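What Is Volume?
By Theano Sfakianakis

Volume is the amount of space something takes up. A pea has a small volume. A school bus has a large one. Even air has volume, and you can feel it when you squeeze a balloon.

Length is measured in a line, in inches or centimeters. Volume needs three measurements: how long a thing is, how wide it is and how tall it is. For a box shape, you multiply the three numbers together.

Say a block is 10 centimeters long, 10 centimeters wide and 10 centimeters tall. Ten times ten is 100, and 100 times ten is 1,000. The block has a volume of 1,000 cubic centimeters. Now try a smaller block, 5 centimeters on every side. Its volume is only 125 cubic centimeters. You would need eight of the small blocks to fill the same space as the big one.

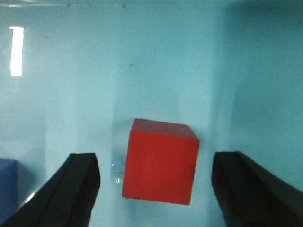
A cube is the easiest shape to start with, as all its sides are the same length. Other shapes need other rules. A ball has its own rule, and so does a can.

What about a rock? Rocks are lumpy, and a ruler is not much help. Pour some water into a measuring cup and write down the level. Lower the rock in gently until it is covered. The water goes up. Take the first number away from the second, and the answer is the volume of the rock.

How much can it hold?

The space inside a container is called its capacity. A jug, a bathtub and a crate all have a capacity. It is always a little less than the volume of the whole object, because the walls take up room too.

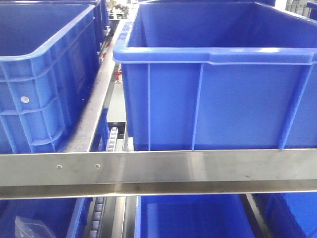
An empty blue crate. Its capacity is the space inside the walls.

Capacity is often measured in quarts, gallons or liters. One liter is the same as 1,000 cubic centimeters, so the big block above takes up exactly one liter.

Try it yourself

Find an empty cereal box. Measure the length, width and height in centimeters and multiply them. Then do the same with a shoebox. Which one has the larger volume? Guess before you measure.

Words to know
Volume: the space something takes up
Capacity: the amount a container can hold
Cube: a solid shape with six equal square faces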